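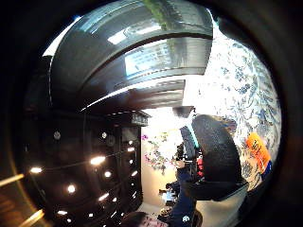 The Jarton print works at Vokcombe opens its doors to visitors once a year, in April, and I went on the morning tour. It costs nothing but you have to book. The car park is small, so most people walk up from the station by the canal path.

Our guide was Simin Farahani, who runs the colour room. She began with the pattern books, which are kept in a long cupboard behind the office. There are 232 of them. The oldest came from a firm called Cunow when it closed, and several have water damage along the bottom edge. We were allowed to turn the pages of one volume, with clean hands and no pens on the table.

Blue on white has been the steady seller for as long as the works has kept sales records. Reds and browns go in and out of fashion — the blues carry on. Simin said the difficulty is matching a new batch of cloth to an old one when a customer wants more of the same.
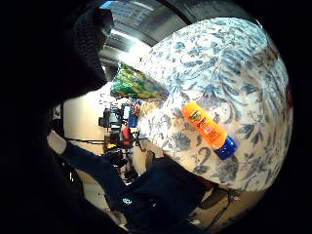 From there we went down to the printing floor. It is loud and you are given ear plugs at the door. The long run that day was 558 metres of curtain cotton for a hotel. Uldis Bite, the floor manager, stopped the line for a few minutes to explain how the screens are lined up, and passed round a spoiled piece where the second colour had slipped sideways. Four people work each shift.

The finishing room was closed, which was a pity, as I had wanted to see the steaming.

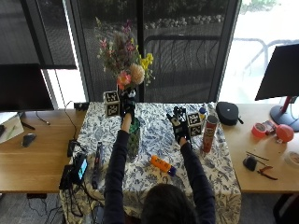

The tour ends in the shop. Seconds are sold by weight and the good pieces had mostly gone by noon. I bought a remnant of a Grigaitė leaf design, enough for two cushions. Tea is served upstairs until three, cash only. Booking for next year opens in January.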